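Home | Newsroom | Products | Careers | Contact

Endska publishes first results from household chore trial

Vurkham, 17/02/2022 – Endska today released the first results of its household chore trial, which asks how much everyday kitchen and laundry work a machine can do without help. The short answer from the company is that single steps go well and whole chores do not.

The trial covered 27 chores, among them sorting flatware, wiping a table, folding towels and loading a dish rack. Each was broken into small steps and attempted by Trarari, the company's two-armed test machine. Of the 27, Trarari finished 3 from start to end with no person stepping in. All three were sorting chores.

"We had hoped for more than three," said Svenja Fuchs, head of testing at Endska. "Picking up one fork is fine. Picking up one fork from under another fork is where we lose time."

Tables set with mixed utensils gave the most trouble. Knives and forks lying across each other, thin handles and patterned tablecloths all slowed the work. Endska recorded 374 attempts at clearing mixed utensils into a vase or cup, and 300 of them needed a second try or a person's hand.
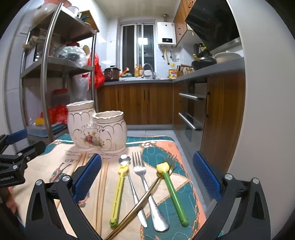

Can a machine clear a kitchen table today?

It can clear part of one. Single pieces with space between them are usually picked up on the first try, while crossed or overlapping pieces still call for a person to finish the job.

Shop-floor chores were tested separately with Vieira, a maker of cabinet fittings. There, parts arrive in trays and always face the same way, and the company plans to keep one machine on the packing line through July.

"A tray is easier than a drawer," said Reinhold Kettler, production manager at Vieira. "I would not send it home with anyone yet."

Endska has no date for a household product. The next round of tests will repeat the utensil chores with new grip pads and add putting away groceries.

Press contact: Jana Wendt, Endska

Comments (3)

Samina Mohmand
Does the towel folding include fitted sheets? I'd pay for that one alone.

Theresia Oberholzer
Good to see the failures printed too – 300 out of 374 is a lot of dropped forks.

S. Fuchs, Endska
Samina, towels only so far. Sheets are not on the list for the next round.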